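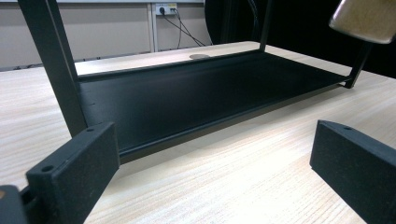
Timothée Besnard writes his mysteries out of order, and he has just done it again with Trotov, the third novel set in the snowed-in mountain town of Jernstead. The last chapter came first. Then he wrote a funeral, then a hockey game, then the anonymous letter that sets the whole thing off. He uses index cards, one for each chapter, and pushes them around on flat surfaces until the story holds together. Something like the black metal shelf on a pale wooden tabletop would suit him very well, he says, as long as it has a raised rim. "I lost a whole subplot once because a card slid off the edge and went under a radiator. The rim matters!"

I talked to him on a Monday in February, by phone, while he waited for a delayed train. I had finished Trotov at two in the morning the night before and was still a little wild-eyed about it. If you haven't read the first two, you can start with this one, though you'll miss the pleasure of knowing why Odile won't go near the ski lift.

The setup is lovely. Four students in the same graduating class each get a letter signed with the name of a teacher who left town when they were in elementary school. Every letter contains one true thing and one lie, and the four of them have to show each other their letters to work out which is which. Of course they don't want to. One of them, Fleury, flatly refuses for 100 pages, and I spent all of them certain I knew why. I was so wrong.

"Fleury was supposed to be in two scenes," Besnard told me. "He was a kid who drove the others somewhere because I needed a car. Then he made a joke in the car, and it was a mean joke, and I wanted to know who had been mean to him. After that he was in everything."

I asked if he'd known from the beginning who wrote the letters. He laughed for a while.

"I knew. Then I changed my mind, and I changed it back. My editor has a version where it's somebody else completely, and she still likes that one better. She brings it up at dinner."

His editor is Nhyira Abugri, who runs the young adult list at Tellen and has worked on all three Jernstead books. She joined the call for the second half, and the two of them interrupted each other so much that my notes from that stretch are mostly arrows. Abugri says the first draft of Trotov came in at 397 pages. The next one was longer.

"He cuts a scene and grows two," she said. "So I stopped asking for cuts. I ask him what Odile wants in a chapter, and if he can't tell me, he takes it out himself and is very gloomy for a day."

"Two days," said Besnard.

What I love about these books is that the teenagers talk like people who have known each other since kindergarten and are a bit tired of it. They leave sentences unfinished. They bring up a birthday party from third grade in the middle of a break-in. Besnard taught middle school French for nine years before the first book sold, and he thinks that's where his ear comes from – the hallway more than the classroom.

"In the classroom they talk to you. In the hallway they forget you're there, and then you hear how it really goes. One of them says half a thing and the other three laugh. I used to go home and try to write down the half."

The town itself gets more room this time. Jernstead has a population of 2,530 in the new book, and Besnard has a hand-drawn map with the names of most of the shopkeepers on it. In the first book the number was 2,000. A reader wrote to ask where the extra people came from.

"She was right to ask! I wrote back that there had been a new apartment building. Then I felt I had to put the apartment building in, and that became the fire chapter."

The fire chapter is the best thing he's written, for my money. It's told in text messages, voicemails and one very long note stuck to a refrigerator, and it had me flipping back to check the times on every message. Abugri had worried about it. She read it aloud to herself, in different voices, in her kitchen, and stopped worrying at the refrigerator note.

There will be a fourth book. Besnard wouldn't say much, only that it takes place in summer, that the lake is in it, and that somebody we've all been fond of since book one does something hard to forgive. I guessed three names. He went quiet at the second one – or his train was pulling in, because there was a great deal of noise and then he had to go.

Abugri stayed on the line for another minute. I asked her if it was the second name.

"I've read four chapters," she said, "and they're the last four."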